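Salminen Shared Workshop
July

1/ The Salminen Shared Workshop is pleased to report on the sorting arm project, which members have been building on the second bench since spring. The posts that follow cover the current state of the build, the open problems and the rules for members who wish to take part.

2/ The purpose of the project remains as stated in the original proposal. The arm is to pick up a small wrapped item, carry it over the bench and place it in a divided wooden tray. A later stage covers flat items such as cards, which the arm is to take from a person's hand.

3/ The workshop did not build the arm itself. Our work concerns the bench, the tray, the wiring, the control program and the procedure for running all of these safely in a room used by other people.

4/ The pick program runs from a laptop on the bench. One member stays seated at the keyboard for the length of every session. The black wrapping on the item is crinkled and partly see-through, and this kind of surface has been the hardest for the software to locate.
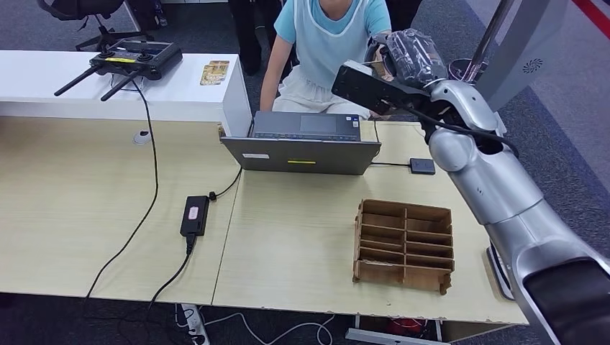 5/ Pravico replied to ask whether the tray must be fixed to the bench, noting that a tray moved by even the width of a finger would spoil every stored position.

6/ The tray is not fixed at present. Members are asked to set it against a stop before the first run and to check it again after any contact. A clamp has been drawn up under the working name Koltudine and will be cut when the saw is free.

7/ Test figures to date: 432 attempts with wrapped items, of which 56 ended in a drop or a missed slot. Most of the misses were in the row farthest from the arm. The full log is kept in the project binder, and members may copy it.

8/ The program was changed after the first set of runs. The arm now lifts straight up before it turns. The earlier version lifted and turned at once, and wrapping would catch on the tray dividers.

9/ Wiring. Adapters and power strips are to stay on the floor under the bench. Cords that cross the desk are to be kept out of the reach of the arm. Any member who adds a cord must mark it at both ends and enter it in the binder. Several cords were added in July without an entry, and we ask that this be put right.

10/ The second stage has begun. It uses a hand with jointed fingers and gray pads on the tips. The member holds the flat item out with both hands and keeps still, and the fingers are to close only on a spoken signal from the operator.

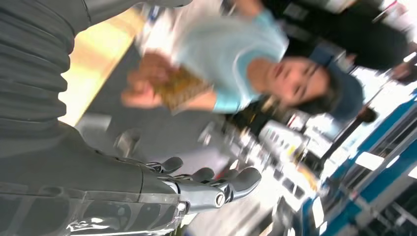 11/ From Zistine came the view that a spoken signal is too slow, and that a foot switch under the control of the person holding the card would be the safer choice.

12/ We agree that the person holding the item should have a means of stopping the motion. A foot switch has been ordered and will be added to the stop circuit. The spoken signal will be kept for starting. Until the switch is fitted, handover trials may take place only with a second member standing by.

13/ Speed during handover trials is limited to 58 millimeters per second. This limit is set in the program and may not be changed at the bench. Requests to raise it should be made in writing.

14/ Grip force is still under review. Stiff card has given no trouble. Thin card bends when the fingers close, and softer pads are to be tried next.

15/ Members who wish to operate the arm must first attend 3 sessions as an observer and read the binder through to the end. Loose sleeves and hanging cords are not permitted near the bench. Sign-up sheets are by the front door and are replaced at 9 a.m.

16/ Drawings for the tray are available on request. The inner walls are thin and lift out, so the slots can be made wider for larger items. Members building their own are asked to send us their slot sizes, which will be added to the binder.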